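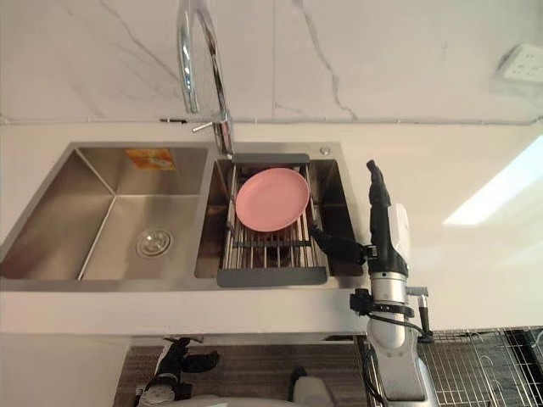 Drotholm opened its kitchen test bay to newsletter subscribers in February, and the afternoon went mostly to one routine: moving tableware between the sink and the dishwasher with the two-armed Lenard platform. Lenard runs a pair of multi-fingered hands, and the demonstration centered on how those hands set up before contact. A flat plate on a rod rack is harder to pick than it sounds. With the pink plate lying across the rack over the narrow basin, the right hand comes in open, fingers up and thumb out to the side, and has to get the thumb under a low rim with a faucet close behind. Polished steel and a glossy wall add reflections, which the vision software from Dobos has to reject.

Cups are handled with both hands in play. The planner, Dustell, treats the grip and the free hand as one problem, so the second hand can approach while the first is still holding.

Figures given at the session: 2,158 logged pick attempts on the current hand firmware, 127 of them on cups. Drotholm did not release success rates – those are due with the next firmware note.
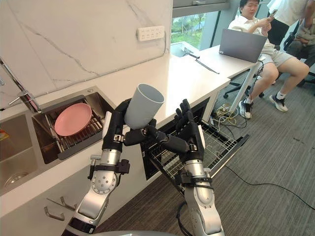

Lenard holding a plastic cup upright beside the open dishwasher, right thumb extended below it.

Questions from visitors were mainly on cable routing at the wrist and on cycle time. Two changes are planned for the next build: a shorter forearm cable loop and a softer thumb pad. Subscribers can request a place at the next open afternoon through the usual sign-up form.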